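Vutden Carpeted Display Table Top
by Lukumay

Sold by Jisivwood. Ships flat in one carton.

If you have ever set up a craft table at a fair or a library sale and watched your pretty things skate off a folding table the first time someone leaned on it, you already understand why we carry the Vutden. It is a table top covered edge to edge in a soft, low carpet, and it sits over the plain folding table you already own. We have been selling it for several years now and it is still the piece that customers write to us about most, usually to say they wish they had bought two.

The Vutden began as a panel for people who sell small paper goods — cards, bookmarks, little notebooks, that sort of thing — and who were tired of cloths that wrinkle and slide. Lukumay took an ordinary lightweight core board, wrapped it in short-pile carpet, and turned the edges under so there is no raw side facing the customer. The carpet is glued all the way across as well as at the rim, which keeps it from bubbling up in the middle after a damp weekend in a church hall.

We offer it in three colors: oatmeal, charcoal, and a blue-gray that Lukumay calls Harbor. Harbor outsells the other two by a good margin, and we can see the sense in it. White paper looks crisp on it, wood looks warm on it, and it doesn't show lint nearly as much as the charcoal does. If you sell mostly dark leather or black metalwork, though, do consider the oatmeal, as dark pieces can get a little lost on the blue-gray in a dim room.

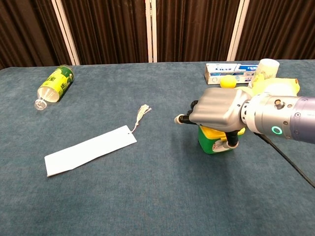 Small paper goods are still what we'd reach for first when dressing one of these tops, and bookmarks are the nicest of the lot to lay out. Set them on a slant and give each one a bit of room, so the tassel can spread out the way it likes to. A plain white bookmark with a cream-colored tassel stands out very clearly against blue-gray carpet, even with nothing printed on it, and the fuzzy surface makes a pleasant change from the smoothness of the paper. If yours are printed on both sides, put one face down beside its twin and people will see both without having to handle the stock. Do keep anything with wet glue or fresh ink well away until it has dried, of course.

Behind the table you have plenty of choices. A good many of our customers hang a dark pleated curtain, and brown is a lovely partner for Harbor, much softer than black and kinder to the eye under hall lighting. Jisivwood doesn't make curtains, but the Estex clip rail we stock will hold most medium-weight fabrics, and it fastens to the table legs underneath so it never touches the carpet.

What comes in the carton

One carpeted top, in two halves that join with concealed latches
Four rubber-backed corner grips
One lint brush
A storage sleeve with a carry handle
A care card

Details

Depth: 30 inches
Length when joined: 6 feet
Weight: 18 pounds, latches included
Pile: short, cut, synthetic
Fits: most standard 6-foot folding tables
Colors: Oatmeal, Charcoal, Harbor (blue-gray)

Setting it up

Open your folding table and wipe it down, then press the corner grips in place. Lay the left half first, slide the right half up to it, and close the latches from below. It takes one person a few minutes, and less once you've found the latches by feel. Brush the carpet across the join and the line all but disappears. The pile will look a bit flat when it first comes out of the sleeve — give it a good going-over with the brush and let it rest overnight if you can.

Looking after it

Most marks lift with a damp cloth and a drop of dish soap. For a spilled soft drink, blot first, then go over the spot with cool water and blot again. Please don't scrub in circles, as that roughens the pile and leaves a patch you'll notice every time the light is low. A hand vacuum with a brush head is fine. A steam cleaner is not, and neither is leaving the top in a hot car all of July, since heat softens the adhesive.

Ordering

Tops ship from our warehouse within 9 working days. Charcoal sometimes runs a little longer in January, when a lot of sellers restock before the spring fairs. As of our last count we have sent out roughly 3,920 of them, and we keep spare latches and corner grips on the shelf for every version Lukumay has made, including the early one with the brass fittings. If you aren't sure which version you own, send us a snapshot of the underside and we'll match the parts for you.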